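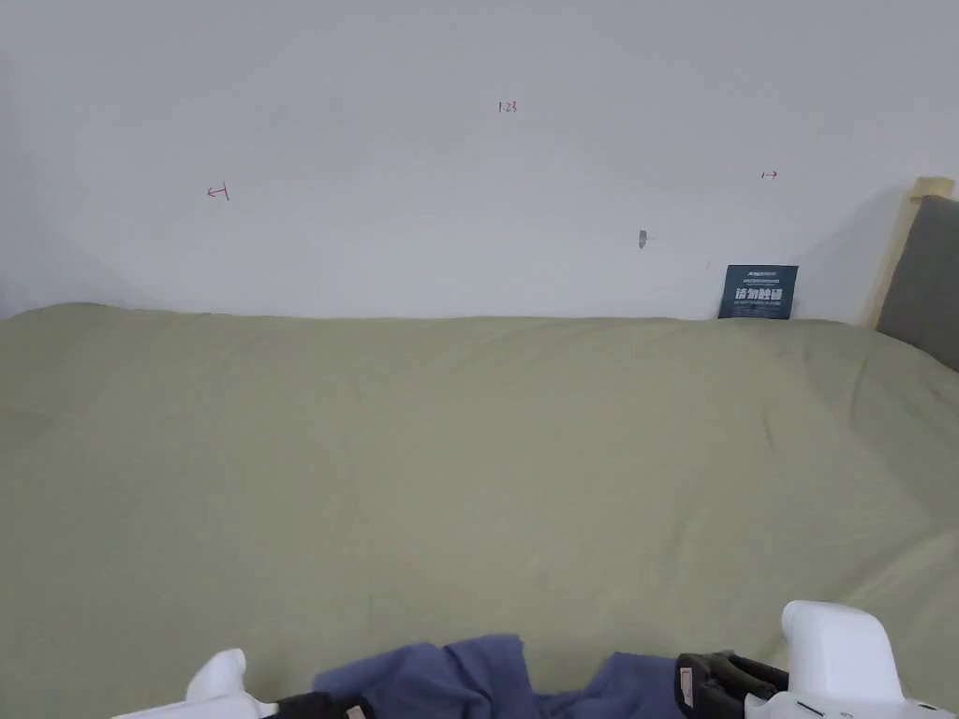 Gripper pose drifts when the head camera faces a blank wall (Netness + Grarnent)

Posted in May by seam_allowance
Reading time: 6 min

Setup: two hand-held grippers, one wide camera at head height, cloth tasks on a bed. Recording is done with Grarnent. Head pose comes from the Netness visual-inertial tracker, and the gripper poses are estimated in the head camera frame and then moved to the world frame with the head pose. A policy is trained on the world-frame trajectories and later replayed through a two-arm planner.

The problem is in the world-frame data. If I look at gripper poses relative to the camera, they are smooth and the distance between the left and right fingertips is plausible when both hold the same edge of the cloth. After the transform to world, both grippers slide sideways together, slowly, by as much as 6 cm over one episode. When the operator puts the cloth down and keeps the grippers still, the world-frame trace keeps moving for a while and then jumps back.

It happens only in the bedroom recordings. The bed has a plain sage-green sheet, and behind it is a white matte wall with almost no texture apart from a few small red marks and a small gray thing sticking out of it. The kitchen and the desk recordings, same hardware, same config, are fine. I have 231 bedroom episodes and would like to keep them.

What I have tried:

- Recalibrated camera to IMU. No change in the bedroom, slightly better in the kitchen.
- Raised max_features to 500. The tracker never gets near that number in the bedroom. The log shows the count dropping whenever the operator leans forward over the bed.
- Lowered the corner threshold. More features, but the drift got worse and the jumps came more often.
- Turned loop closure off. The jumps are gone, the drift is not.

Is there a tracker setting I am missing, or do I have to re-record? A second issue, possibly related: the planner rejects many of the bedroom trajectories for the left arm as out of reach, although the operator was working well inside the area.

flatfield_k

Add texture to the wall. Posters, tape, anything. Visual trackers need corners and a white wall has none. Also check your exposure, white walls push auto exposure around and the sheet goes dark.

offbyoneframe

Lowering the threshold made it worse for a reason you can check. Dump the feature tracks with their 2D positions and plot them over the video. I expect that most of the extra features are on the cloth and on the grippers. Those are the only things in view with strong edges, and they move together with the hands. The tracker assumes a static world. If the majority of its features move left, it concludes that the head moved right, and the robust loss does not help once the outliers are the majority. That also fits your observation that both grippers slide together while their relative pose stays good.

Wrinkles in the sheet are a second source of bad features. They look static, but the sheet gets pulled when the cloth is dragged over it, and the folds change shape. Treat the sheet as unreliable near the hands and usable toward the wall.

You do not have to re-record. Netness can run offline on the raw streams as long as Grarnent kept the unrectified video and the IMU data, which it does by default. What I would do, in this order:

1. Build a mask per frame that covers both grippers and the cloth. The grippers are easy because you already have their poses in the camera frame: project a coarse hull of each housing plus the fingers, and dilate it. For the cloth, a color threshold in HSV should be enough if it is blue on that green sheet. If the colors overlap in the shadows of the folds, use any video segmentation model and seed it from the first frame.

2. Pass the masks through the mask_dir option. Check the polarity. In Netness, white means "ignore", and several other trackers use the opposite. If you get it backward, the tracker runs on the cloth only, and the output looks like a very confident version of your current problem.

3. Set the threshold back to the default and turn on grid bucketing, so that the few small marks on the wall are kept even when stronger corners exist elsewhere. The end of the bed, if it is in view, gives you good long edges too, and so does anything rigid standing between the bed and the wall.

4. Put zero-velocity updates on a gyro condition only. The default condition also looks at mean optical flow, and with moving hands in view that flow is never close to zero.

5. Only then turn loop closure back on. Raise the minimum inlier count first. On a scene with this little texture, a loop closure based on a handful of matches is worse than none, and I think that is where your jumps come from.

On exposure: the answer above is right that it matters, but you cannot fix it in existing data. For new sessions, lock it with the wall and the sheet both in view.

The planner rejections are probably a consequence. The Arai planner takes the world frame literally and checks reach from a fixed base. A sideways shift of a few centimeters is enough to push grasps near the edge of the workspace over the limit, and the side that fails tells you the direction of the drift. If rejections remain after the fix, express each episode relative to the midpoint of the two grippers at the first grasp. For cloth, the absolute position on the bed carries little information.

Also look at the time offset. I had 66 ms between video and gripper data in one batch, which looked like drift during fast motions. Yours persists while the grippers are still, so it would not explain this, but it is cheap to check.

seam_allowance

Plotted the tracks. Most of the features were on the cloth and on the black finger parts. Masked rerun is going now on a subset. Mask polarity was backward on the first attempt.

tarelog

Same issue here with a different tracker. For anyone who does re-record: print a fiducial board and fix it to the wall behind the bed, out of reach of the cloth. Keep it rigid. A board lying on the mattress moves when somebody leans on it, and then you have the original problem with better-looking numbers. The board pose can go in as a prior with a loose covariance, so it does no harm in the frames where it is blurred.

Allonora Help | Contact | Copyright Allonora and contributors | Back to top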